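February, Brinurdale bench, cell 2

Started 7:40. Petrică left a note that the left arm was dropping needles again toward the end of a run. Log counter on that needle driver was at 481 grasps since the last clean. Limit we set ourselves is 595, so it should still have been fine.

Checked in this order:
- cable tension at the base, both sides OK
- wrist play, a little in yaw, same as in January
- jaw closing force on the spring gauge, low

Took the driver off, flushed it, brushed out the jaws. There was a bit of thread fiber packed in at the pivot. Closing force came back up but not all the way, so I raised the grip setting from 30 to 34 and saved it as the Samir profile. The old profile is still there under Fetau if anyone wants to go back.

Re-homed both arms. Camera offset had moved by almost a millimeter, redid the calibration with the small target. Dorin, please tighten the clamp on the target stand, it creeps.

Wrist camera, needle and black thread: 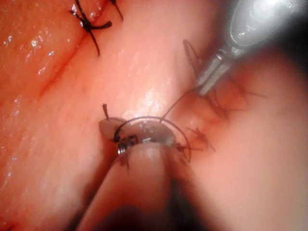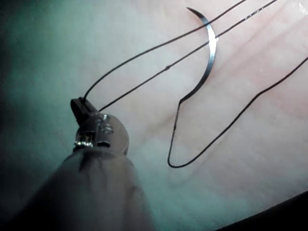

After lunch I ran the handover routine at half speed, then at full speed. Stopped once at full speed on a thread tension alarm. I think the alarm level is too tight for the black thread and was set for the thin blue stuff. Left it alone until Farzana has looked at the numbers. Run 612 is the one with the alarm, the log is in the shared folder.

Sheath on the spare tool has a small split near the collar. Put it in the repair bin and ordered two from Irkow. Ivana says the last order took three weeks, so go easy on the ones we have.

To do:
- read the grip force again after the next 50 grasps
- wipe the camera window before each run, alcohol only
- ask Veikko where the second spring gauge went
- change the counter limit on the sheet, 400 for now

Powered down 16:20, arms parked, brakes on.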